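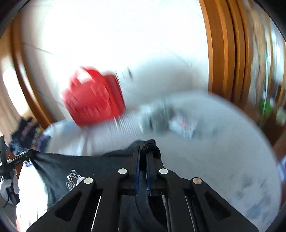

Figure 3. Jaws closed on a fold of black fabric.

Section 3. Recording on Clothing and Bedding

This section covers use of the Pikden hand-held gripper with soft items. Read Section 2 (charging, lens and storage card) first. The same steps apply to the Pikden standard and long-handle models.

Before you start

Choose a surface you can reach from both sides without leaning. A bed or a wide table works well. Soft bedding lets the finger tips sink in a little, so expect to use a lighter touch than on a hard top.

Open curtains and switch on the room light. Very bright walls can wash out the upper part of the view. If the preview looks white there, lower the exposure one step in the Cisten app.

CAUTION: Remove pins, needles and open brooches from all clothing before you begin. They can cut the finger pads.

3.1 Checking the jaws

1. Hold the gripper with the lens facing away from you and the trigger under your first two fingers.
2. Release the trigger fully. The jaws should open without sticking.
3. Squeeze slowly until the pads meet. They should touch along their full length.
4. Look at the four round screws on the linkage. If any of them stands proud of the plate, tighten it with the supplied key. Do not use a power driver.
5. Wipe both pads with a damp cloth and let them dry.

Note: Pads are rated for 1,000 closings on fabric. The app shows a reminder when you reach this number. Replacement pads are sold in packs under the Tedwood name and fit all Pikden models.

3.2 Picking up a garment

1. Start a new recording in the app and wait for the short tone.
2. Bring the open jaws down over the garment. Keep the handle low so that the finger tips stay in view.
3. Push the tips forward slightly to raise a fold between them.
4. Squeeze until the fold is held. Stop squeezing when the fabric no longer slides.
5. Lift straight up a short way, pause, then move to the place where you want to put the garment down.
6. Lower it until it touches the surface, then release the trigger.
7. Back the jaws away before you turn the gripper. 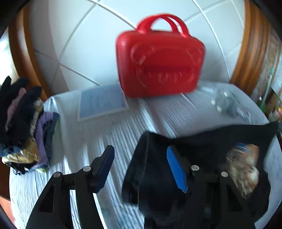
Figure 4. Jaws open, with black fabric over the right finger.

If fabric lies over one finger when the jaws are open, do not pull sideways. Lower the gripper until the fabric is slack, then draw it straight back toward you. Pulling sideways strains the linkage and can lift the edge of the pad.

CAUTION: Keep hair, sleeves and cords away from the linkage while squeezing the trigger.

Knitted items need extra care. Loops can catch on the pad edge. Take hold of a cuff or hem where the knit is tighter.

3.3 Speed of movement

Fast sideways movement blurs the recording. Objects close to the jaws usually stay sharp while everything behind them smears. The app marks these parts in yellow on the timeline. A few yellow marks are acceptable. If more than 39 percent of a recording is yellow, the upload page will ask you to record it again.

To reduce blur:

- Move from the shoulder and keep the wrist still.
- Pause for about 3 seconds after each pickup.
- Add light before you change any camera setting.

3.4 Ending the session

1. Open the jaws and set the gripper down on its side.
2. Press Stop in the app.
3. Enter the item type and surface type.
4. Remove lint from the pads and from the slots in the lower plates with the small brush.

Note: Owners on the Ranjbar service plan can send the gripper in for linkage cleaning every July. Other owners can book the same service for a fee.

Section 3 revised June 8, 2019. Text by Siham Ghoneim, checked by Aksel Hauksdóttir.

Continue to Section 4, Recording on Hard Objects.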